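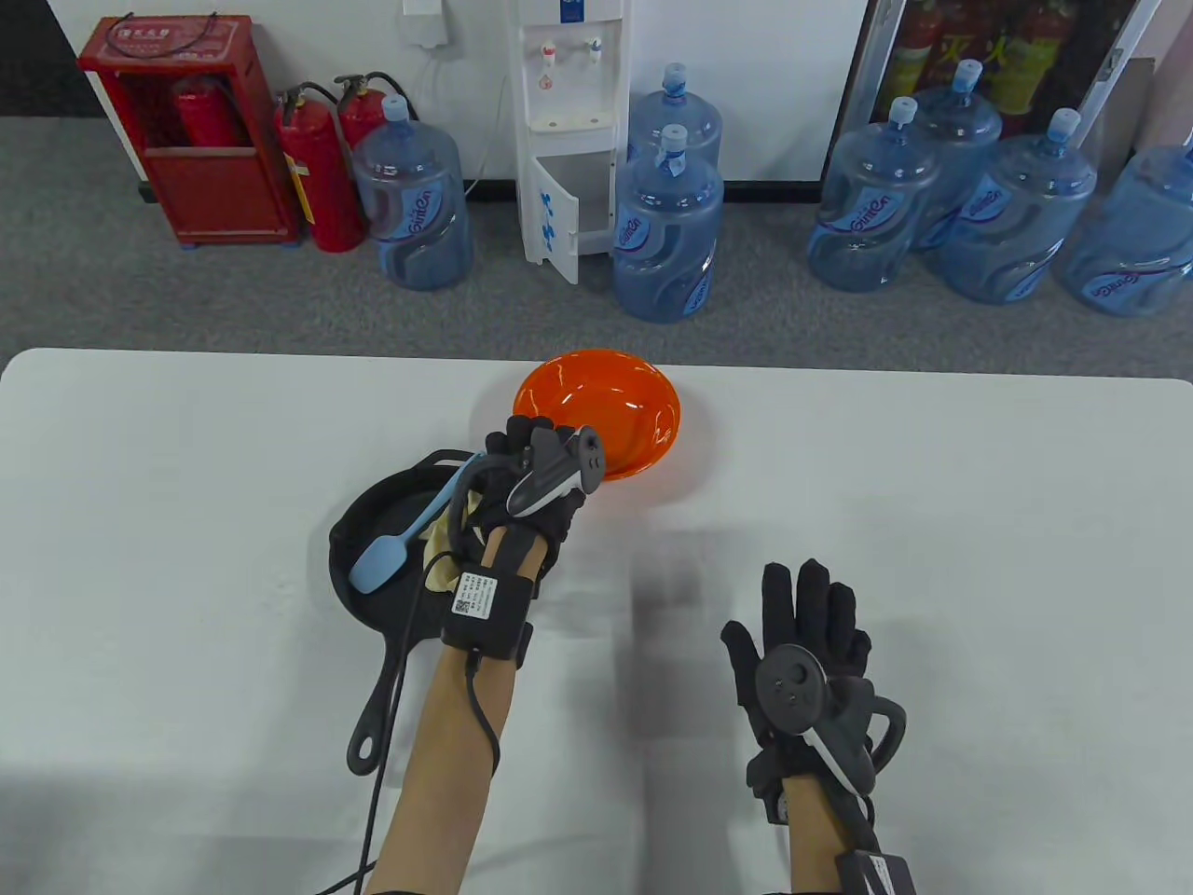 R. Domer

Filed under: Local Business > Automation

February 4, 2026 – I stopped in at Clornell this week to ask what they're buying next, and I came away with a page full of numbers and a strong opinion about cables.

The shop has been recording kitchen tasks by hand for its robot training work, with gloves and a tracking controller on the back of each hand. The day's job involved a black skillet, a cloth and a light blue spatula, and I could have watched it all afternoon (I cook a lot, so maybe that's just me!). The plan for the year is to add 2 more hand-tracking sets, and the budget line for each one is $1,318. That covers the controllers, straps and gloves, but it doesn't cover spare cables, and I was told very firmly that next time it will.

Gloves are the part that surprised me. They get their own line now, $164 through August, and everyone I talked to thought it should be higher. Pans and bowls come out of petty cash.

The bigger question is the arm. Clornell has quotes from Eler and Juhl and wants to pick one before summer. Eler's is cheaper up front, Juhl's comes with 2 years of service, and the room seemed pretty evenly split when I asked. My own vote would go to the service plan – I've owned enough printers to know how I feel about repair bills – but I don't get a vote.

Whichever one they choose, the tracking sets get ordered first, so the hand recordings can keep going while they wait on delivery. I've asked to come back when the arm shows up, and they said yes as long as I stay out of the way.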